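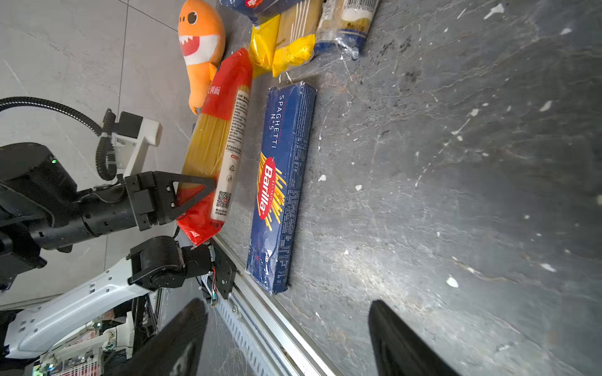

Fig. 1. Barilla Spaghetti No. 5 beside a bag of spaghetti with Chinese labelling.

Quotations on the wall: what people pick and why
Group 2 report, Asabe Danladi and Asger Skov
Supervisor: Kirsten Bergmann

What we wanted to find out

Lots of people keep a saying on the fridge, in a wallet, at the bottom of their emails. We wanted to know where they get them and if they care who said it. Started in December, which was too late really.

How we did it

Asked for sayings at the Brøndum reading room and the night school at Tandis. Cards and a box at both places, plus 11 longer talks. Most talks short, done over coffee. Vibeke Ragnarsson let us go through her mother's notebooks too, sayings copied out by hand from calendars and sermons, some 2000 entries. We read the first notebook properly and skimmed the rest.

What came back

Mostly proverbs. Less from politicians than we thought, and hardly any poetry. Patience came up a lot, also money, also neighbours. The same line about rivers turned up under different names, once as a Chinese proverb and once as something a bishop said. We couldn't trace it to either.

People were relaxed about this. Halfdan Gunnlaugsson said he'd had his above the workbench for years and never looked up the author. "If it was wrong I'd have noticed by now." He meant the advice, not the name.

Older people gave us sayings they had heard at home. Younger ones had mostly read theirs on a screen, often with a name attatched. Having a name didn't make it more likley to be right.

The Grullik problem

Several cards were signed Grullik. We took this for a person and spent an afternoon looking for him. Grullik is a tear-off calendar. Cards kept in, source changed to "calendar".

Problems

Translation. Two of the talks were partly in Danish and Asger did those on his own, so nobody checked them. Bondness library wanted to join but we ran out of time. No question about religion on the cards, should have had one.

Next

Finish the notebooks. Ask Bondness again. Sort the cards by subject first and then by source, we did it the other way round and had to start over.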